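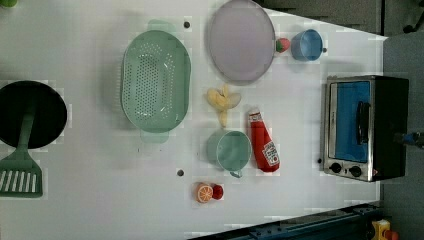
Chore Table Inspection Checklist, Play Kitchen Setup

Site: Mekeck test room
Date: 26/05/2021
Inspected by: A. Benjelloun
Read and commented on by: Yae Yoshida
Form: Semaan chore readiness, with the safety pages folded in

Marks used: OK means leave it alone. FIX means it gets done before the next run. NOT YET means the machine is not ready for the job in a real home, whatever it does on our table. Comments go under the item they belong to. Please don't save them all for the end.

Part A. Table and surroundings

A1. Tabletop level, clean, nothing sticky
Mark: OK
Comment: White top wiped down. I put a hand level on it both ways. The small holes in the surface stay uncovered. Last time they were taped over and the edges of the tape lifted, which is worse than a hole.

A2. Items out match the item sheet
Mark: OK
Comment: Colander, plate, ketchup bottle, banana, orange, the small red pieces, cups, pan and spatula, toy oven. Somebody had written "bowl" on the sheet for one of the cups. I don't care which word we use but it has to be the same word in the run log, or the log can't be searched.

A3. No real food, no liquid, no glassware
Mark: OK
Comment: Play items only. A run with water in a cup has been asked for again and the answer is still no. The covers on the electrical connections are not rated for it.

A4. Floor clear around the table
Mark: FIX
Comment: There was a cable crossing the spot where the operator steps in to reset. Needs to be routed along the rail or covered. I moved it by hand before the session, and that should not count as fixing it.

A5. Lighting even across the work area
Mark: OK
Comment: Shiny plates and clear plastic still give the vision system trouble when the light comes from one side. A home kitchen has a window, a range hood lamp and somebody standing in front of both. Keep that in mind when you read Part C.

Part B. Arm and stop controls

B1. Emergency stop within reach of the operator, tested
Mark: OK
Comment: Pressed it three times, with the arm moving each time. It held every time until it was released and reset. Test it moving. A test with the arm parked proves very little.

B2. Speed limit set for shared space
Mark: OK
Comment: Slow setting confirmed on the controller. At this speed clearing the table takes a long time. Visitors always remark on it and ask if it can go faster. It can. We don't run it faster with a person standing there.

B3. Force limit set and checked
Mark: FIX
Comment: The limit was set for the metal pan from the Wosport trials and had not been changed back. Too high for light plastic. Put it back to the low value and write the value on the card taped inside the cabinet door.

B4. Cable on the arm has slack for the full reach
Mark: FIX
Comment: It has slack for the full reach, but the extra hangs where it can sweep the table. When a cable drags over a light item the item moves, and then the arm goes to where the item used to be. I would sooner lose a bit of reach. Clip it higher up.

B5. Rest position does not block the operator
Mark: OK
Comment: Operators should still wait for the arm to settle before reaching in, even if they have seen it do the same move all week.

B6. Joints, covers and fasteners checked for play
Mark: OK
Comment: Checked by hand with the power off. Retightened one fastener. Check again in July along with the yearly service.

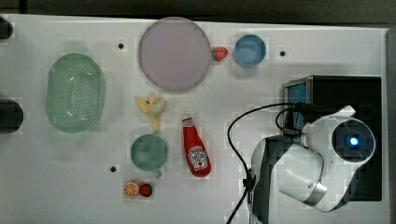 Yae Yoshida wants it written down that she disagrees with the slow setting as a permanent rule. Her point is that a chore machine that takes all evening to clear a table will be switched off by the second night, and that we learn nothing about home use by testing at a speed no home would put up with. She would like fast runs behind a screen with the door locked.

I have no objection to fast runs behind a screen. We don't own a screen. Until we do, B2 stands as marked.

Part C. Chore readiness

Read this part as an opinion backed by runs. Part A and Part B are pass or fail. In Part C I was asked whether the machine could do the chore in an ordinary kitchen, and I have tried to answer that.

C1. Pick up a single rigid item and put it in a marked place
Mark: OK
Comment: Cups, the bottle, the fruit pieces. Nine tries, nine good placements with the Costus grasp settings. If all you want is a machine that moves a cup from one known place to another known place, you can have one today. A shop could use that. I can see it feeding parts into a tray on a bench where everything arrives the same way up.

C2. Pick up an item lying against another item
Mark: NOT YET
Comment: A small piece tucked up against the rim of a plate is a good test because it turns up at every real meal. The arm either takes the piece and nudges the plate, or it backs off and asks for help. A child would pull the plate away first and then pick up the piece. Planning a move just to make the next move easier is still hard for it.

C3. Bottle on its side, stand it upright
Mark: NOT YET
Comment: Two good results out of five. The failures were slow and gentle and nothing got thrown, so there is no safety finding. With a real bottle and a loose cap I would expect a mess. Do not demonstrate this one.

C4. Soft or odd-shaped items
Mark: NOT YET
Comment: The toy banana is stiffer than a real one and it is still the item that slips most. I have no faith in any result here carrying over to real fruit, bread, a dishcloth or a wet sponge. We need real items at some point, and A3 says we can't have them on this table. That needs a decision from above me.

C5. Sort clean from dirty
Mark: NOT YET
Comment: Not tested and not testable with what we have. All the toys are clean. I leave the line on the form every time so that the gap stays visible. Half of kitchen work is looking at a thing and deciding whether it needs washing.

C6. Use a tool (spatula, sponge, brush)
Mark: NOT YET
Comment: Picking up the spatula by its handle is fine. Doing anything with the other end is another matter. When it slides the head under something flat it pushes the thing across the pan. People do this with a small flick that they can't describe when you ask them, and I include myself in that.

C7. Open and close an appliance door
Mark: NOT YET
Comment: The toy oven is light enough that pulling on the door can pull the whole oven. It has to be held down, and in a home nothing would be holding it down for the robot, although a real oven is heavier and would mostly stay where it is. So the toy is harder than the real thing in one way and easier in another, because it never gets hot. I have marked it on the strict side.

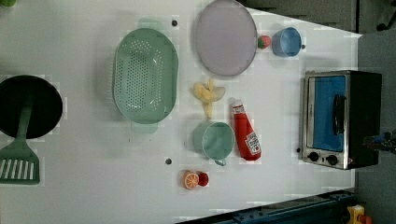 A hot door changes the whole safety page. We would need a rule for what the machine does if it drops something near a heating element, and a rule for what it does if a person reaches in at the same moment. Neither exists. Until both are written I will not sign for any appliance that heats, in this room or anywhere else.

C8. Recover from its own mistake
Mark: NOT YET
Comment: For me this is the line that decides whether the thing is useful at home. When a piece rolls off to the side, the arm sometimes finds it again and sometimes carries on as if it were holding it. The second kind of failure means a person has to watch, and if a person has to watch they may as well clear the table.

C9. Stop when finished
Mark: OK
Comment: It knows the list and stops at the end of the list. In a home there is no list, so don't make too much of this OK.

Part D. Comments from readers of the draft

Yae Yoshida: I think Part C is too hard on it. You compare it with a person every time. Compare it with a dishwasher. A dishwasher can't load itself, can't tell clean from dirty and can't recover from a mistake, and people are glad to own one. If C1 is reliable then somebody should be designing a kitchen around C1.

Reply, A.B.: Fair. A kitchen built around it with marked places for everything might work, and a shop floor is already halfway there. The form asks about an ordinary kitchen though, and I answered what it asked. I'll add a line for "prepared space" to the next version and we can mark it both ways.

Yae Yoshida: Please also add how long the operator had to stand there. It never gets recorded and it would tell a buyer more than the success rate.

Reply, A.B.: Agreed, added to the run log.

Part E. Actions before the next session

A4: route the floor cable along the rail or cover it. Benjelloun.
B3: reset the force limit, write the value on the cabinet card. Benjelloun.
B4: clip the arm cable higher, then rerun the full reach check. Yoshida.
A2: agree on one name for each item and correct the sheet. Yoshida.
C4: written request to use real food items on a separate table. Both.
Get a price for a safety screen with a locking door.

The arm may be used at the slow setting once A4, B3 and B4 are closed. No demonstrations of C3 or C7 to visitors. Keep this copy in the cabinet with the earlier ones.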